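About Fadine Room Services

Fadine supplies garment-handling robots to hotels from its workshop in Claltbridge. The service began with 3 properties and now covers 18.

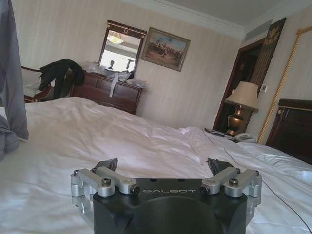

According to Hamdan, the trial period was what settled the matter: guests' clothes were handled with care and the evening round became easier to plan.

Each contract includes a two-armed unit, staff training and a visit to set up the service in a furnished bedroom. The arms can take a garment by its corners and hold it over the bed.

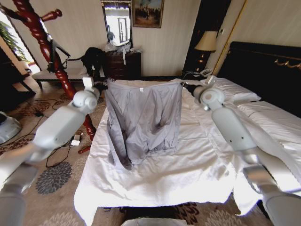

Settings for each hotel are kept on record in Claltbridge and reviewed every July. Our Nedstead office answers service calls and arranges demonstrations for groups of up to 5.
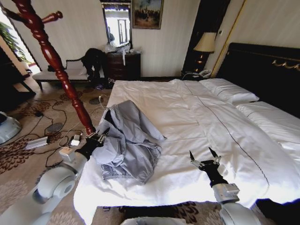
Garment handling in a hotel-style bedroom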